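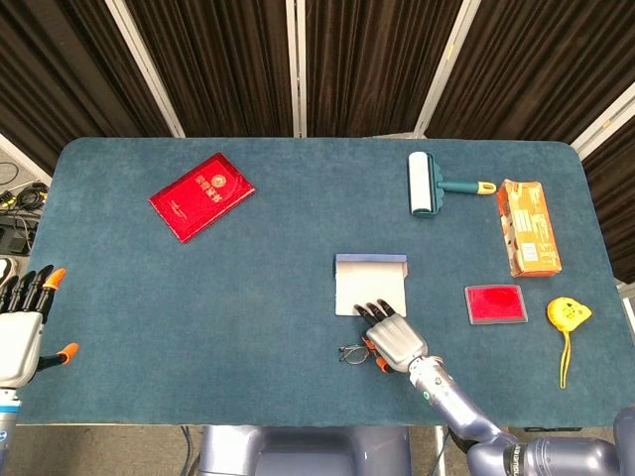
Gwawr Ellis
Room safety inspector, Clendar

2 min read

Table and surroundings, small items room, Villa building. Checked in April against sheet 391. Comments follow each point.

1. Floor clear of trip hazards - FAIL
Black cables lie in a tangle on the floor at the far left, past the table corner, with other dark equipment among them. Coil, tie and move behind the curtain line. Noemi Sanna to action.

2. Table corners and edges - PASS
Corners are rounded. No padding required.

3. Table covering - PASS, with comment
Teal-blue covering, felt or similar. Check for lifting at the front edge each month. Do not use spray cleaner on it.

4. Backdrop - NOT COMPLETED
Dark brown pleated panels between white poles. Fire rating label not found. Guido Lo Presti to ask the supplier (Ileo) for the certificate. Pole feet to be checked at the same visit.

5. Ink pad - FAIL
The red pad is on the table with its pad surface facing up. Close when not in use. Any ink on the covering is to be reported the same day.

6. Tape measure - COMMENT
The yellow strap trails towards the front edge of the table, where it can catch on a sleeve. Tuck it under the case.

7. Lint roller - PASS
Lying on its side, clear of the table edge. Replace the sheet if it no longer grips.

8. Orange cardboard box - COMMENT
Near the right edge. Flaps look slightly open or creased. Move inwards and press shut; discard if the flaps will not hold.

9. Red folder - PASS
Lies flat. The glossy cover slides easily, so nothing is to be stacked on top.

Points 1 and 5 to be closed before the room is next booked. Point 4 stays open until the certificate is received. Copy to Godelieve Baert.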